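Since June we have the arm in the returns room at Caradham. I want to write a little how it is for us, the people who sort.

Before, each of us lifted 3000 small items in a week. Now the arm takes from the bin and we take what it leaves. My shoulder is better. My eyes are more tired – watching is also work.

The part I did not expect: we talk less. Chie and I used to sort face to face, now we stand at different ends of the room.

Toys and bathroom things still come mixed in one bin. A brush, a cup, a toy animal.
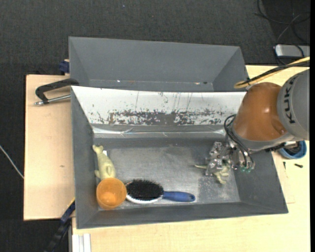

Yae Aoki answered me that in Bavumbridge they change places every 30 minutes, and the talking came back. I will ask for this on Sunday.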